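중고 CPU 닦기와 보관, 작업대에서 지키는 순서

부품을 갈고 남은 CPU를 서랍에 그냥 넣어 두면 다음에 쓸 때 손이 두 번 간다. 빼낸 날 닦아서 자리에 넣어 두는 편이 낫다. 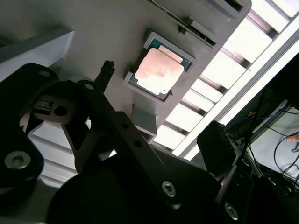
준비물은 많지 않다. 이소프로필알코올, 보풀 없는 천, 면봉, 정전기 방지 손목띠면 된다. 알코올은 473ml 한 병을 사 두면 오래 쓴다. 농도는 90% 이상으로 고른다. 약국에서 파는 소독용은 물이 많이 섞여 마르는 데 오래 걸린다. 물티슈와 유리 세정제는 쓰지 않는다.

금속 덮개 닦기
굳은 서멀구리스는 긁지 말고 알코올을 적신 천을 잠깐 올려 두었다가 가운데 쪽으로 모아 닦는다. 바깥으로 밀면 초록색 기판 가장자리에 묻고, 작은 부품 사이에 끼면 면봉으로 하나씩 빼야 한다. 천은 면을 바꿔 가며 쓴다. 덮개에 옅은 얼룩이 남는 일은 흔하다. 손톱에 걸리는 것이 없으면 그대로 써도 된다. 얼룩을 없애겠다고 사포나 연마제를 대면 면이 고르지 않게 된다.

접점 쪽
뒷면 접점은 되도록 건드리지 않는다. 지문이 묻었으면 새 면봉에 알코올을 조금만 묻혀 한 방향으로 닦는다. 핀이 있는 제품은 면봉 솜이 걸리니 부드러운 붓을 쓴다.

자리 만들기
칩을 얹어 둘 홈은 칩보다 조금 크게 잡는다. 딱 맞으면 꺼낼 때 모서리를 쥐어짜게 되고, 너무 크면 안에서 돌아간다. 홈 벽 위쪽을 비스듬히 깎아 두면 넣을 때 알아서 자리를 찾는다. 한쪽 모서리에 표시를 해 두면 방향을 헷갈리지 않는다. 우리 작업대에서는 Grostar 트레이를 쓰다가 지금은 직접 깎은 것을 쓴다. 메모리나 작은 기판은 따로 홈을 파서 세워 두고 칩 위에 겹쳐 놓지 않는다.

조명
천장 형광등만 켜고 보면 금속면에 빛이 비쳐 흠집과 얼룩이 구분되지 않는다. 칩을 살짝 기울이거나 작은 스탠드를 옆에서 낮게 비춘다.

보관
완전히 마른 뒤 뚜껑 있는 플라스틱 케이스에 넣고, 다시 정전기 방지 봉투에 넣는다. 일반 비닐봉지나 스티로폼은 피한다. 봉투 겉에는 모델명과 빼낸 달을 적는다. 9월에 뺀 것이면 "9월"이면 충분하다. 칩에 직접 스티커를 붙이면 나중에 접착제를 또 닦아야 한다.

다시 끼우기 전에 할 일
봉투에서 꺼내 덮개를 한 번 더 닦고 알코올이 마를 때까지 둔다. 소켓 안 먼지는 손 펌프로 불어 낸다. 입으로 불면 침이 튄다. 서멀구리스는 끼운 다음에 바른다.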